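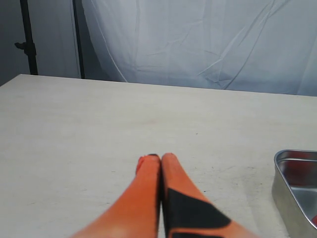
**Facilities Forum / Furniture and Surfaces / Care of pale table tops in shared rooms**

**girkia_facilities** wrote:

The Girkia site is revising its care notice for the tables in the shared preparation rooms. The tops are a pale off-white to beige with a faint grain, and several show light discoloration and small marks. Members are invited to comment on the draft wording below before it is posted.

> 1. Wipe the top with a damp cloth and mild soap at the end of each booking.
> 2. Dry the surface with a second cloth.
> 3. Do not use scouring pads or bleach.
> 4. Steel trays must be lifted when moved. They must not be slid.
> 5. Report any new stain on the room sheet.

**memau_stores** wrote:

Memau supports items 1, 2, 3 and 5. We do not support item 4 as written. Our users move trays many times in a session and the rule will be ignored. We would prefer to require a mat under each tray.

**Tsz-kin Tai** wrote:

I must disagree with the previous member. Mats were introduced at Gevulholm in August. Crumbs and grit collected beneath them and were ground into the finish. We withdrew the mats after 11 weeks and returned to a lifting rule. Compliance has been acceptable.

**memau_stores** wrote:

Were the mats lifted and cleaned daily? Our own instructions require this, and we have 79 tables in service with mats. I would not wish the forum to record that mats are unsuitable in general.

**Tsz-kin Tai** wrote:

They were to be cleaned weekly. I accept that this was too seldom. My objection stands for rooms with no assigned cleaning staff.

**akolgo_rooms** wrote:

Two points on the draft. Item 1 should state that soap is to be rinsed off, as residue leaves a dull film on light surfaces. Item 5 should ask for existing marks to be entered first. Without that entry, the next user is held responsible for old discoloration. Akolgo received 2 complaints of this kind last year.

**girkia_facilities** wrote:

Thank you. Item 1 will read "mild soap, then clear water." A column for existing marks will be added to the room sheet. Item 4 will remain for Girkia, and sites that clean mats daily may substitute their own wording.

**memau_stores** wrote:

Memau will substitute its own wording. Please send the revised sheet when it is ready.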